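Lamisi Ametepe has sold the same idea under 2 names now. The first was Prellico. The current one is Annan, a method for small kitchens that tells you to keep everything you cook with on one table, in plain sight, all week.

I asked her what was wrong with a cupboard.

"You forget what's in a cupboard," she said. "People own 4 colanders because they can't see the first one."

Do they? I own one. She said I was unusual, and that most of her clients find duplicates in the first 30 minutes. She had no records of this. "I don't keep a spreadsheet on people's pans."

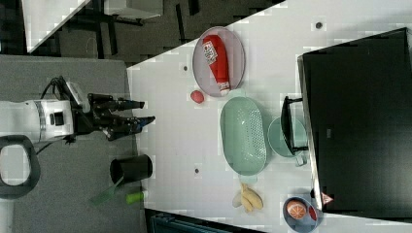

Her rule is that food and cookware sit together, so the bananas go out with the pots and the ketchup goes wherever there's a plate to stand it on or lay it on. I said that sounded like a table nobody had cleared. She laughed, a little.

"A cleared table is for guests. How often do you have guests?"

And when you want to eat at it? "You push things over."

Floor Schouten tried the method in March and quit. "I spent the whole time moving a pot to get at another pot," she told me. Ametepe says Schouten skipped the sorting stage. Schouten says she did it twice.

The course costs $61. I asked whether there was a refund. "Nobody has needed one," Ametepe said. Schouten is still waiting to hear back about hers.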